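The Sink Is the Room

I moved to Vornley in February with 14 boxes marked KITCHEN and one very firm opinion, that a dishwasher was non-negotiable. Reader, the apartment has no dishwasher! So I've been washing up by hand, twice a day, and (please don't tell my sister) I kind of love it.

My guide in all this has been Ward Nijs, who ran the dish pit at a diner called Khattak for years and talks about suds the way other people talk about wine. His rules are simple. Glasses first, while the water's clean. Then mugs, then plates, and anything greasy waits its turn. He changes the water a lot more than I would, and he's a terror about towels – one for hands, one for dishes, and heaven help you if you mix them up.

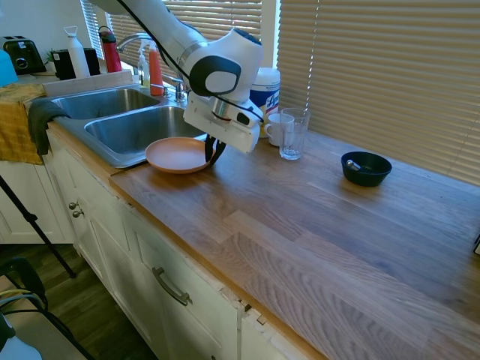
I've also come around to the double sink, which I used to think was a waste of good steel. Wash in the big side, rinse in the small one, done. And wood counters are lovely but they hate a puddle, so I wipe as I go now, even along that fussy strip by the rim where everything drips. Ward oils his every February. I bought the oil. It's still in the bag.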